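Brumico publishes open good-practice guide for two-armed robots doing household chores

POTIMBERG, August - Brumico has released the first full edition of its good-practice guide for robots that handle everyday cleaning jobs, and we are thrilled to put it in the hands of anyone who wants it. The guide is free to read, copy and adapt, and it covers sweeping, emptying dustpans, wiping surfaces and putting items away.

The work took 13 months and was shared between our own lab and two partners, Canska and Briem. Between us we reviewed 3840 recorded chore runs, marking every point where an operator stepped in or a tool ended up somewhere it shouldn't. Those notes became the backbone of the guide.
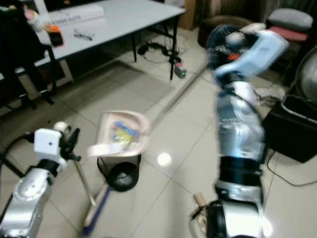
Floor work gets the longest chapter, and it was the one we argued over most. A long handle reaches well past the robot's own arms, so the guide measures the keep-out area from the far end of the tool. People stay at least 2 meters beyond that point while the arms are moving. Power strips and loose cables are to be noted on the room sheet before a run starts, and so is any furniture within reach.

The chapter also sets out when a robot should stop and wait: a dropped tool, a lost grip, or a person or pet entering the marked area. Restarting always takes a deliberate action by the operator - never a timer.

The guide doesn't replace the safety standards or local rules that already apply to a machine. It sits alongside them and deals with the ordinary household details that general documents tend to leave open.

Canska and Briem have both adopted the guide for their own test rooms, and 4 more groups are trying out the checklists this fall. We can't wait to read their comments! The next edition will add a chapter on wet floors and mopping.

Printed copies can be requested from the Brumico office in Potimberg.

Get Brumico news in your inbox. Enter your email address to subscribe. You can unsubscribe at any time.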